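Can a machine sew on my button yet?
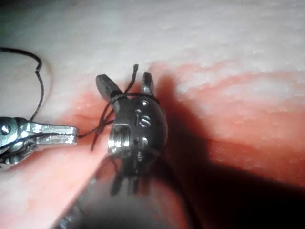 by Nuria Pastor
Posted in July, filed under Home and Machines
2 comments

My mother asked me a question last month that I could not answer well. She was sewing a button on my winter coat, in the kitchen, with the radio on, and she said: "You write all the time about these robots. When will one of them do this?" I said maybe soon. She laughed at me and bit off the thread with her teeth.

I have thought about her question since then, and this post is my longer answer. English is my third language, so please be patient with me if I explain a thing twice.

First, the work in the picture. A steel grasper comes from the left and holds a black suture thread. The darker tool has its two jaws open like a letter V, and the thread goes around it just under the jaws, with a short end standing up between them. It looks like a knot being tied around the tool. Surgeons call this way of tying an instrument tie, and anybody who has done it says the same, that you make the loop around one tool, then you catch the short end with that tool and pull it through the loop. It is three seconds of work for a trained person. For a machine working alone it is a very long three seconds.

I chose it because it is the nearest thing I know to my mother's button. It is also a good cure for a mistake I made for years. I believed that if robot tools are inside hospitals, then the hard part is done, and folding my towels must be easy. But in most operations with such tools there is a surgeon who moves them. The tool is very fine and the wrist turns in directions my wrist does not, but the knowing is in the person. When we ask "can machines do chores yet", we ask about the knowing.

Thread is where the knowing gets difficult. A cup stays a cup when you pick it up. Thread has a new shape each time you touch it. Look at the big loop in the upper left, which bends sharply and then goes away out of view. It is a little kinked, and near the bend there is a piece that looks frayed or twisted. A person sees this and does not think about it. A program must decide if the bend matters, and which of the crossing strands is on top, and which one is only a shadow. There is a very big shadow on the right side, with almost the shape of the tool itself, and I can imagine how much trouble it could make for a program that is looking for a dark tool and a black thread.

Now to the chores. I have a friend, Krishnamoorthy Kotian, who works at Turkcombe, a small firm that makes covers for garden furniture. They have machines for cutting and machines for long straight seams, and these are good machines. He told me the cutting table does 100 covers without one complaint. But the drawstring, the cord that goes in the hem and is knotted at each end, is put in by hand. They tried to automate it 2 times. The first time the machine lost the end of the cord inside the hem. The second time it found the end but made a knot that was not a knot, only a pile. So Manee Kaewmanee and her colleagues still do the cords, and Krishnamoorthy says they do one in around 30 seconds while talking about their children.

I asked him what would have to change. He said he does not need a faster machine. He needs one that notices when it has failed. A pile of cord that looks like a knot goes into the box, goes to the customer, and comes back in the post with an angry letter.

At home the situation is similar but with less money. I have tried two machines this year. The floor cleaner is called Enora, and I like it. It does the hall and the kitchen while I am at work, and it stops for exactly one thing, which is string. A shoelace, the cord of the curtain, the wool from my mother's basket. Then it sits in the corner and beeps until somebody comes with scissors. The other one is the Mahuika, a small arm which my neighbor Bence Szűcs bought with his own money for 3,000 and put on his kitchen counter. It can take plates from the rack and put them in the cupboard if the plates are all the same. His plates are not all the same. He has bought new plates.

I do not say this to make fun of Bence. I think he did what factories did a long time ago: he changed the room to suit the machine. A dishwasher is also like this. It does not wash as we wash, with a hand and a sponge. Somebody invented a box where the washing could happen in another way, and we agreed to carry the plates to the box. Many chores will perhaps be solved like that. I can imagine a coat with buttons that click on, and then the sewing is not needed, and we will say that the machine has done it.

But some work does not let you change the room. Tissue is soft and shining, and it is where it is. You cannot ask the patient to be made of standard plates. For this reason I follow the suturing research with more interest than the towel videos. If a machine can one day tie that knot by itself, see that the loop has slipped, and begin again without pulling too hard, then I will believe that the cord at Turkcombe and the button on my coat are not far behind.

So, for my mother, my answer today. Floors, yes, if you pick up the wool first. Plates, almost, if you are Bence. Buttons, no. I would not give a year, because I gave a year for the towels once on this blog and some of you still remind me.

The coat is finished, by the way. She used navy thread and the coat is black, but you see it only in the sun.

Comments

Idun Skjelbred
I repair fishing nets with my uncle and we had the same talk about the cord. The knots I could maybe teach to a machine. Finding the hole in a wet net on the floor, I don't know how I would even begin to explain it. Does the Mahuika arm do anything with soft things, like a dish towel?

Nuria Pastor
Hello Idun! Bence tried with a towel. It picks it up well, and puts it down in the same place as a ball. He is now looking at the Jullus gripper, which has softer fingers, and I will write about it if he buys it.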